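Fekete Interchange Traffic Counts
Data card, version 2
Released Thursday, October 24, 2024

Summary
Hourly vehicle counts and lane closure records for the Fekete interchange and its approach roads, covering the rebuild of the Nodcombe ramps. The files are meant for checking detour plans and for comparing flow before and after each ramp opened.

Contents
counts.csv: one row per station per hour
closures.csv: one row per lane closure, with start and end times
stations.csv: station number, road, direction, milepost

There are 161 stations. Station numbers are stable across versions. A station that was moved more than 200 feet got a new number, and the old one was retired.

Fields in counts.csv
station: integer
hour_start: local time, 24-hour clock
cars, trucks: integer, blank if missing
flag: 0 for measured, 1 for filled

A blank is not a zero. Zeros are real and mostly come from closed ramps at night.

Collection
Mainline counts come from loops in the pavement. Ramp counts come from road tubes, which were taken up during paving. Tube counts are converted from axles to vehicles with one factor per station. Hours with less than 80 percent of valid readings were filled from the same hour and weekday in the month before, and flagged.

Known problems
The clock change in November leaves one repeated hour per station. Both rows are kept, in order.
Trucks are undercounted on the Dendia Road off-ramp when traffic is stop-and-go.
Closure times for the Foltitz approach are from the posted schedule. Actual times were not logged.

Not suitable for
Crash studies, speed studies, or toll estimates. No plate or vehicle ID data was collected.

Changes from version 1
Mileposts corrected on the Foltitz approach. Truck field added.
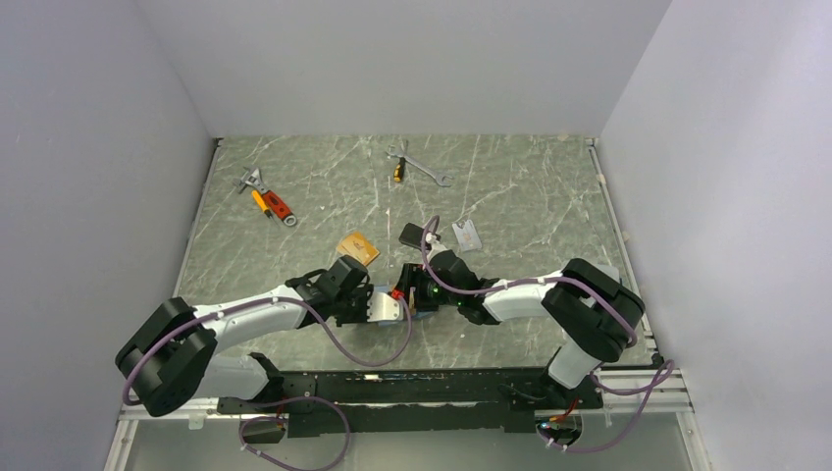

Two-armed robot at a grey tabletop with white walls.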